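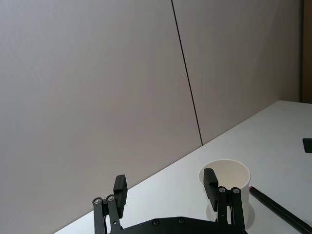

Desk notes: one paper cup, one pen and a very plain table

Hello again, and welcome to the July edition of my corner of the Testside newsletter! A few of you wrote in after the March issue asking how the great table clear-out was going, so I thought I'd give you the full report, warts and all.

If you missed it, the short version is that I got fed up. The white table by the gray panels had turned into the place where everything in the building went to retire. Mail for people who left last year, three staplers (one of them worked), a bag of rubber bands that had melted into a single rubber band. I measured the clutter in the only way I know, by putting it in a box, and then I needed a second box.

So the rule since spring has been that at the end of the day the table goes back to plain white. A cup can stay and a pen can stay, and anything else has to go home with somebody or find a shelf.

The cup question

I know a lot of you feel strongly about paper cups, because I got 237 replies to the cup survey and I read every single one of them. Most of you (189, to be exact) said you'd keep a few paper ones around for visitors and use your own mug the rest of the time. That seems sensible to me, and it's how I do it at home too. My own mug is an enormous green thing from Anitz with a chip in the handle, and I will be buried with it.

But I do have a soft spot for a plain white paper cup on a desk. It's a good pen holder in a pinch, it'll take paper clips, and if you knock it over with your elbow the worst that happens is you crawl around for a minute. We went through roughly 2,160 of them last year, though, and when Ulises Huamán read that number out at the supplies meeting there was a bit of a silence – I think we'd all been picturing a couple of sleeves. We're now ordering from Baudry in smaller boxes, and they live in the tall cabinet by the door. Please take one, not four!

About that pen

Pens are the other thing I get mail about. They wander off. I put out a fresh box in March and by the end of the month I was signing for packages with a highlighter. What has helped, weirdly, is putting out fewer. One black ballpoint on a big white table looks like it belongs there, and people seem to put it back. A whole jar of them looks like a giveaway.

I asked for your favorites and the answers were all over the place. Plenty of you are fans of the Ornik gel ones, which I find a little scratchy, and one reader in accounts will only write with a pencil and sent me a page and a half on why (in pencil, it was lovely). I'm a ballpoint person myself. I like a clip, I like a bit of grip near the tip, and I like being able to lend it out without following the borrower around the room.

So that's where we've landed, after all the boxes and the emails and one slightly tense conversation over a tape dispenser. White table, white cup, black pen. I walked past it the other morning with my coffee and felt so calm that I stood there for a good minute – then I remembered what my own desk looks like and went back to it. 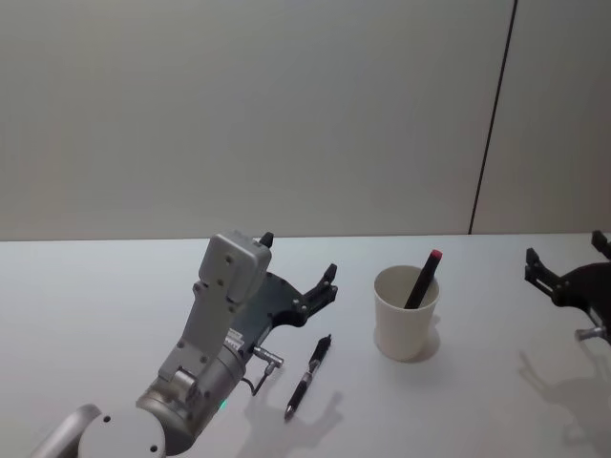 Coming up: drawers

Yes, I'm going in. The bottom two drawers of the tall cabinet haven't been sorted in as long as I've been here, and I've heard there are fax rolls. I'll be starting on 13th July, straight after lunch, and I'd love some company if you have half an hour to spare. Bring a bag if you think something of yours might be in there, and if you're the owner of the single roller skate, please, please come and get it.

Anything left at the end of the day goes on the swap shelf for two weeks. Send me your drawer stories in the meantime, and I'll print the best ones next time.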